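**Prosstead publishes reporting rules for simulated manipulation tests**

February 12, 2026

Prosstead has released version 2 of its good-practice guide for teams that report robot arm results obtained in simulation. The guide runs to 85 pages and replaces the draft circulated in November.

Under the new text, a published success rate must state the number of trials, the starting pose of the arm and the placement limits for each object. A minimum of 370 trials per task applies. Lighting, surface colors and wall textures must be listed as test variables if they change between trials. Results from simulation and from hardware may no longer be combined in a single figure. 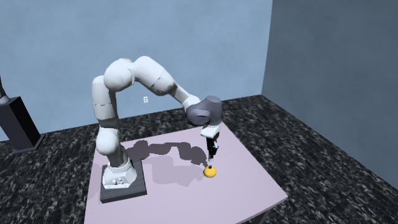 *Simulated arm with its gripper above a yellow object on a tabletop.*

"Two labs could report the same task and mean different things by it," said Yaneth Salazar, who edited the guide. "A reader should be able to rebuild the test from the paper."

Sixteen groups commented on the draft, among them Jurkell and Cunusard. Jurkell objected to the trial minimum on cost grounds, and the final version allows fewer trials for contact-heavy tasks if confidence intervals are given. Chathurika Khondokar will handle requests for clarification.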